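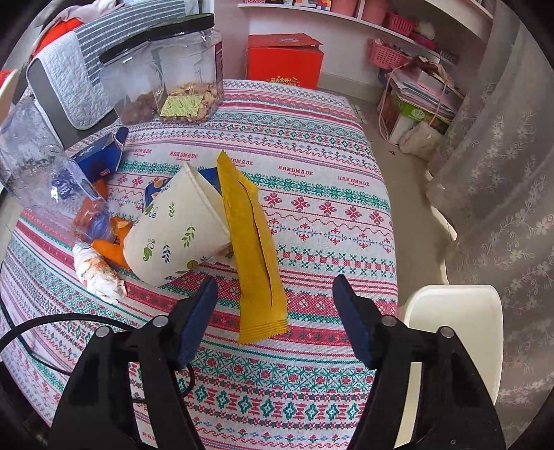 Part 2: Getting the Sosasine onto your Wi-Fi

Okay, so by now the Sosasine is out of its box, the water tank is clicked in at the back, and you've rinsed the brew basket. If you skipped the rinse, go back and do it. I skipped it on my first one and my coffee tasted like a shower curtain for two days.

You can use the machine without Wi-Fi forever if you like. The buttons on top do everything except the morning timer and the descale reminders. I held out for most of a summer, and then I wanted coffee waiting for me at 6 a.m. and gave in.

What you need

Your phone, with the Baneck app already installed (it's free, and you don't have to sign up for the newsletter, just scroll past that page). Your Wi-Fi password. An outlet that isn't on a wall switch. Kevin Mosquera wrote to me three times about a machine that kept "forgetting" its settings, and it was plugged in behind the sofa table on a switched outlet the whole time. Sorry, Kevin.

Connecting

1. Plug in the machine and wait for the ring light to go solid white. It blinks for a while first. Let it.

2. Press and hold BREW and RINSE together until you hear two short beeps. The ring turns blue. If you hear one long beep, you've started a rinse cycle, so stick a mug under the spout and wait it out, then try again!

3. Open the app and tap Add Machine. Allow Bluetooth when it asks.

4. Pick your machine from the list. It shows up as SOSASINE plus the last few characters of the serial number on the bottom label (look at the label before you fill the tank, please).

5. Type in your Wi-Fi password and tap Join.

6. The app asks for a pairing code. On a machine that's never been set up, it's 3653. Once you're in, change it to something of your own under Settings, then Security.

7. Wait for the ring to turn green. Mine usually takes as long as it takes me to find a clean cup.

Note: The Sosasine only likes the 2.4 GHz band. If your router uses one name for both bands, you'll probably be fine, but if the app sits on "Joining" and never budges, turn off 5 GHz while you connect and switch it back on afterward.

Note: Second-hand machine? The old owner's code is still in there. Unplug it, hold RINSE, plug it back in with RINSE still held down, and let go when the ring flashes red. That wipes the code, the timers and the saved cup sizes, and you start over at step 1.

CAUTION: Don't open the lid while the ring is orange. Orange means it's heating, and the steam comes straight up at your wrist. I have a little mark to show for it.

Setting the morning timer

1. In the app, tap Timers, then the plus sign.

2. Choose the time and the days. The time is when brewing starts, so go a few minutes earlier if you want it ready when your feet hit the floor.

3. Pick a cup size. The biggest one is 399 ml, and yes, it will overflow a normal mug. Use a travel cup or go down a size.

4. Tap Save and check for the small clock on the front panel. No clock, no coffee.

5. Fill the tank and load the grounds the night before.

Caution: The timer has no idea whether there's a mug under the spout. It will happily brew all over your counter. Flor Lozano keeps hers in place with a strip of non-slip mat, and I've copied her.

If you lose power overnight, the timer stays saved but the clock has to find the Wi-Fi again before it'll run. Open the app and see if the machine says Online. If it says Sleeping, press any button on top to wake it up.

Filters and descaling are in Part 3, along with the setting for hard water.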